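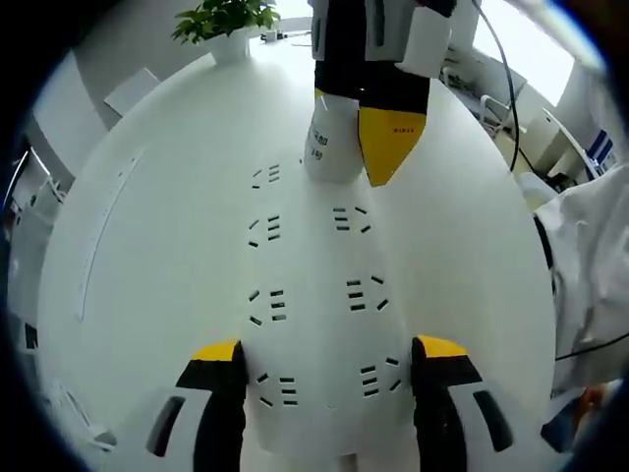
Figure 1. A smooth white surface with short black slits set in two staggered columns.

4.2 White things on white tables

I came into the Fondska meeting rooms expecting to write about mess, and I ended up writing mostly about color. We logged 55 loose items across the rooms on the Ivberg floor, and 32 of them were white or close to it. Office gear gets bought to disappear, I guess, and the curved surface in Figure 1 is a good case: matte, plain, and hard to get a grip on by eye until you notice the slits. I coded a thing as "marked" if it had any dark detail I could pick out from the doorway (slits, sockets, printing, a black edge) and "unmarked" if it didn't. That's a crude split, and my co-coder and I argued about it more than about anything else in the scheme, especially for glossy items that changed with the light. We kept it anyway, as the Weerasinghe checklist we started from has no column for color at all and I wanted something we could fill in fast.
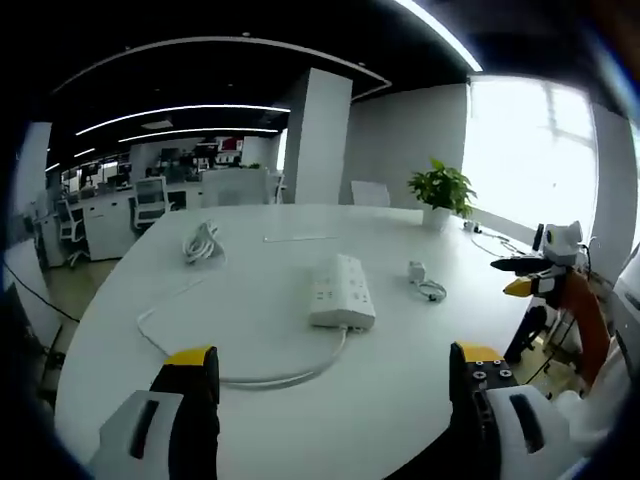
Cables gave me the most trouble. Of the 55 items, 17 were cables or had one attached, and I had to decide whether a cable and the thing on the end of it were one item or two. I went with one if they were joined when we walked in. So the power strip on the oval table, with its white cord looping out across the top, went down as a single item, and the coiled bundle farther back got its own line. The thin flat white strip toward the far half nearly didn't get a line at all! It blends in with the tabletop so well that I'd call it the purest unmarked item in the set. The potted plant by the windows I left out, pot included, along with all the other plants. I did go back and forth on that (a white pot is a white thing), but people in the interviews never talked about plants as stuff to be cleared.

And clearing is what they wanted to talk about. We asked 52 people who book these rooms what they do with things already on the table when they arrive, and the usual answer was some version of "push it to the end." Several told me they leave power strips where they are even when they don't need one. I come back to that habit in Section 5, with the Skindetard rooms, where the tables are dark and the coding went a lot quicker.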